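Los sábados huelen a café recalentado y a plástico de impresora 3D. Lo digo con cariño, que conste, porque desde septiembre me he pasado media vida en el taller de Groleo, un club de robótica de estudiantes que se reúne entre paredes de ladrillo, y al final una le coge gusto a todo (¡hasta al café!).

Yo venía a escribir sobre robots que pelean o que corren. Pues no. El proyecto de este curso se llama Zister y va de algo mucho más doméstico: enseñar a una máquina a ordenar una mesa. Coger un cuaderno, apartar una lámpara, dejar un jarrón en su sitio sin montar un estropicio. Para eso hacen falta demostraciones, muchas, y las hacen ellos mismos con una pinza en cada mano, repitiendo el gesto hasta que sale limpio. Llevan 562 grabadas y quieren más de 700 – bueno, quieren las que les quepan en el disco.

Me dejaron probar, claro. Cerrar la pinza es fácil, lo difícil es no mover la muñeca como la movería una persona con dedos. A mí el bolígrafo se me escapó tres veces.

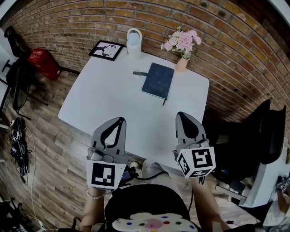 Gudrun Tangen me comentó que los primeros meses se les fueron en repetir tomas malas, y que ahora prefiere 70 demostraciones tranquilas a 220 hechas con prisa antes de comer. También me confesó que el cuaderno le sigue dando guerra, porque las tapas planas no hay por dónde cogerlas, y que sueña con pinzas. Literalmente.

Lo que más me gustó fue cómo discuten. Hay quien quiere cambiar los objetos de sitio cada cinco tomas y quien prefiere agotar una posición antes de pasar a otra, y se lían a hablar de ángulos y de cubos con marcadores como otros hablan de fútbol. La hoja de cálculo donde apuntan cada intento tiene una columna que se llama «ay», y está bastante llena.

En primavera presentarán Zister en el encuentro Nigam, con mesa propia y diez minutos para enseñarlo. Yo ya he pedido sitio en la segunda fila.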